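Search this site
Search
Advanced search

3. Data collection

3.1 Task and workspace

The Tremora set covers one household job: clearing a used table. Operators sort dishes from a tray into a rack, put rubbish aside and leave food scraps where they can be wiped up later. We chose the job for its uneven objects, many of them pale and light in colour, and for the small mess that goes with them. All sessions were recorded at the Drestent workshop on a single table with two arms fixed along the near edge.
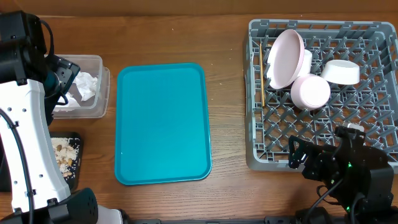
Each operator worked through a short practice block before any recording was kept. We gave no script for the order of moves. Early trials with a fixed order produced smooth recordings, but the policy trained on them stalled as soon as an object was out of its usual spot. Free ordering costs more operator time and makes labelling slower, and we kept it anyway.

3.2 Layouts

Starting layouts were drawn from a list of 32, and the person resetting the table was asked to match the list loosely. Rice and nuts were never put back grain by grain. The rack stayed on the right in every layout, while the tray and the container could shift by a hand's width or so.

We use cookies to improve your experience. By continuing to browse you accept our cookie policy.

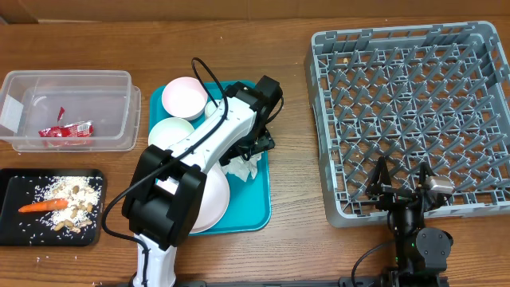 An episode opens when the operator takes the controls and closes when both arms are back at rest. Anything between those points is kept, including pauses and dropped items. Partly finished tables make up a good share of the training frames. In Figure 1 the rack has no dishes in it, the bowls are on the teal tray and a carrot lies across the rice and peanuts. States like this one are easy for a person to read and were the ones our first model handled worst.

Figure 1. A table state from the Tremora set, seen by the head camera.

3.3 Wrist views

Head views lose the rim of a bowl whenever an arm crosses in front of it. Wrist cameras recover it, at the price of blur during fast moves. For bowls we asked operators to open the fingers over the rim, one inside and one outside, and to close slowly. Episodes where the grip slipped were labelled as such and left in.

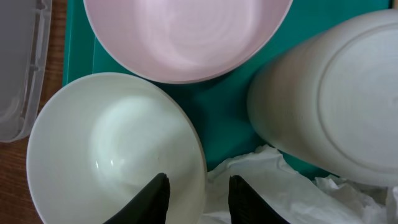 3.4 Filtering and labels

We recorded 800 episodes and removed 65 for dropped camera streams or clock drift between the arms. Labels were added in Fositz, our in-house tool, by marking the start and end of each grasp. Blurred wrist frames were not removed. Light items such as paper cups are moved quickly by most operators, and a blur filter would have taken out those grasps first. 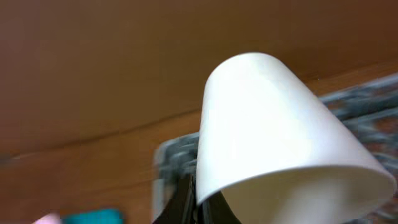

One reader of the preprint, Işık, objected that keeping the blurred frames teaches the policy to hurry, and asked for a run with the fast episodes taken out. We trained that variant with the same settings. It moved more slowly on light items and did no better at placing them, so the full set is used in the remaining sections.

Comments (4)

gravelroad
Is the practice block going to be released too? I'd like to see how the operators' habits settle in.

Işık
Thanks for running the slow variant. I would still put the speeds in a table – the text only gives the direction.

mk_benchtop
We tried free ordering in our lab last April and had the same trouble with labelling time. Did you have two people label the same episode at any point?

gravelroad
Second the question about double labelling. Grasp end is the hard one for us, especially with bowls.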